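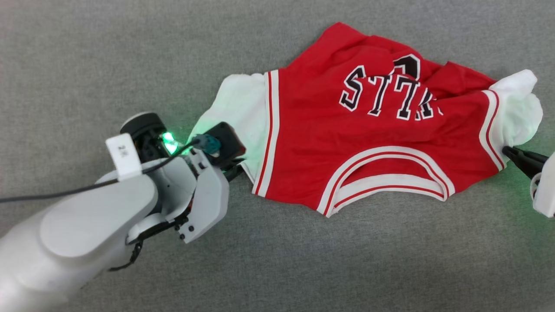 *Red jersey on the carpet, striped trim at the neck and armholes.*

I'd been putting off replacing my old red jersey for ages, mostly because the nice ones cost a fortune and I only wear mine to pickup games and the occasional cookout. Then Murkow had theirs marked down in August and I caved!

First thing: the color. It's a proper bright red, and after a whole summer of washing mine is still bright (I do turn it inside out, and I skip the dryer). The lettering is black with a white outline, big blocky stuff, and so far I haven't found any peeling. I was worried about the neck trim going wavy like it did on my Rurnitz one, but nope, still sits fine.

Now the bad part. It wrinkles. Oh boy, does it wrinkle. Leave it in a heap overnight and you'll be smoothing it out with your hands for a good while, and I would not put an iron anywhere near those letters.
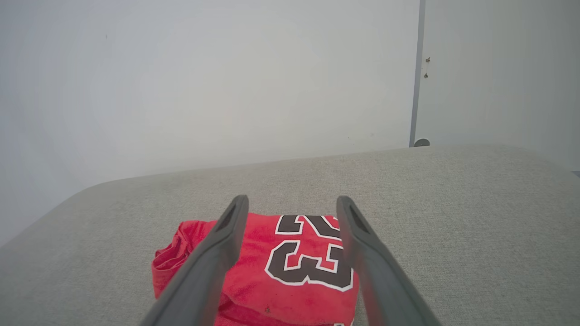 *The 3 on the front, mid-fold.*

Folding is a bit of a pain too. The number is big, so wherever you put the crease it wants to land on a digit. I fold the sides in first and then bring the hem up, and that mostly keeps it flat in the drawer. It does pick up lint, so keep a roller handy if that bugs you.

Sizing runs long on me, roughly like the Fodavero cut if you've had one of those. I'd go down a size if you're between two. Would I buy it again? On sale, yes. At full price I'd probably wait.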